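The long way to school

I moved to Pitberg in September, just as the school bus got cut, and for the first few weeks it was all anyone at the gate would talk to me about!
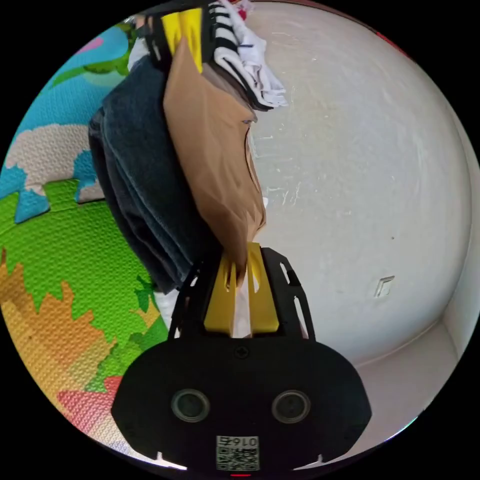 Walking from Borer Lane

It's 800 metres, uphill (of course), and 2 of my children moan for 600 of them.
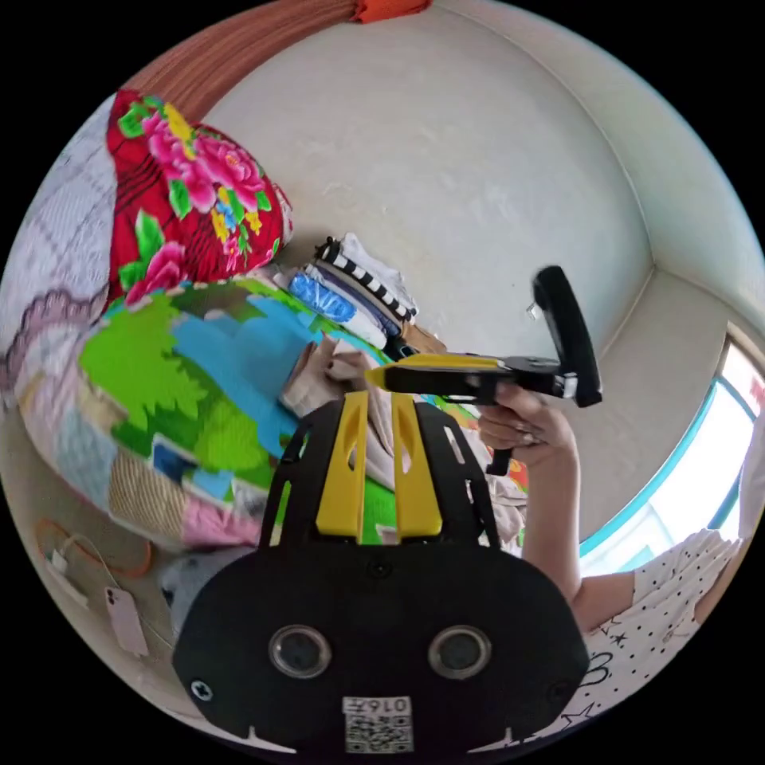

But then Andrade Primary started its breakfast club, and now they race each other there – toast is a powerful thing.
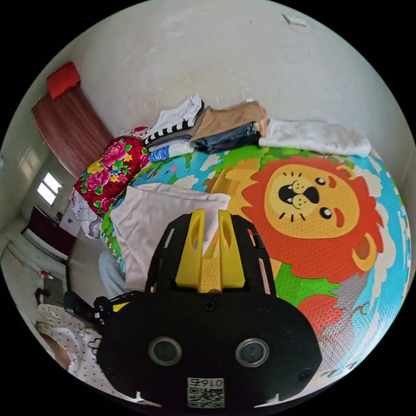 Stulance

I've even started walking home slowly, on purpose.

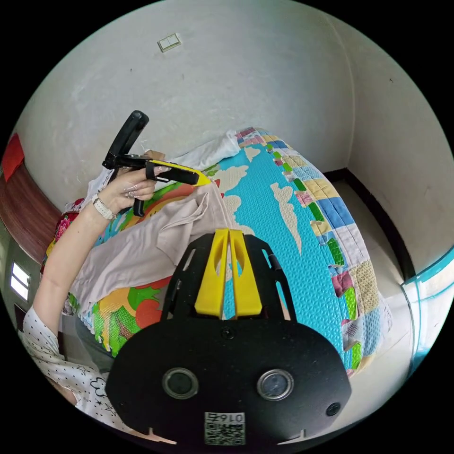 The bus may come back after Easter, and I'm a bit torn about it.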